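Home Projects Notebook Archive About

Two grippers, one wrist camera, and a lot of tea

4 February 2023 by Yoshinori Ebihara
6 min read

I promised back in January that I would write up the gripper comparison as soon as it was finished, and of course it still isn't finished, but I have enough to say that I may as well start. Several of you wrote to ask which one you should buy, and I'm sorry to report that the answer takes me a while to get to. Make yourself a drink first!

For anyone new, I have a small arm in the spare room and I'm trying to settle on a gripper for it. The two in the running are the Nanberg parallel gripper, with the short flat fingers, and the Stastirora, which has one long slim finger set that reaches out well past the body. My friend Osamu Ishida has the same arm at his place, so we split the work. He ran the hardware side with the Nanberg, and I did most of the Stastirora work in simulation, with the camera mounted at the wrist looking down past the fingers at the table.

I went into this a convinced Nanberg person. It's stubby and strong and it closes with a really satisfying firmness, and over 200 real grasps Osamu dropped the test block only three times. Those are lovely numbers for something that lives on a desk next to a stack of mail. The trouble is that a short finger puts the body of the gripper very near whatever you're reaching for, and as soon as there's a cabinet or a box beside the target, you spend your whole evening nudging the approach angle so the housing doesn't bump into it.

The Stastirora solves that and brings along its own headache, namely the camera view. A long finger goes straight up the middle of what the wrist camera sees, and anything behind it is simply gone. I knew this in theory (Osamu had warned me, twice, very kindly) but I hadn't thought about how much it matters when the things you want to look at are small. If the target sits a little to one side of the finger, fine. If the arm rolls a few degrees on the way down, the target slides behind the finger and my poor detector decides it has gone on vacation.

Then there are the shadows. The simulator's default light is one hard lamp, and it throws big blocky shapes over the tabletop with edges like a staircase. I spent two full evenings blaming the detector for finding objects on the bare part of the table before I understood that it was finding shadows. You can soften them by turning up the shadow map resolution, and on my old machine that brought everything down to a crawl, so I've left them ugly for now. Osamu thinks ugly is good training anyway – his real room has a terrible lamp too.

I've been running the scenes in Gavside, which a reader recommended and which I've grown very fond of. It took me most of a weekend to get the arm description file to load, mainly my own fault for having two copies of it in different folders. Once that was sorted I could queue up 3000 random starts overnight and come down in the morning to a nice fat log file. I would never have had the patience to do that by hand, and my family would never have had the patience to listen to it.

What I'm changing next is the camera mount. Katayama makes a bracket that moves the camera 40 mm out to the side, and I've copied that offset into the model to see how much of the table I get back. The first few runs look promising, though the view is now tilted and I have to redo the calibration, which I have been putting off by writing this post.

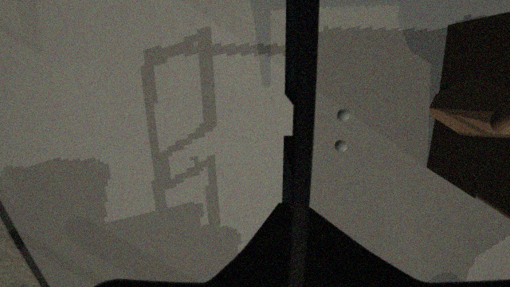
So calibration is the job for the coming week, and after that I'd like to swap places with Osamu. He'll take the long fingers onto the real arm and I'll put the Nanberg through the same overnight runs, so that we finally have both grippers tested both ways. If you've used a side bracket like the Katayama one and have opinions on how far out is too far, please leave me a comment. I read them all, even when I'm slow to answer.

Older post Newer post Back to top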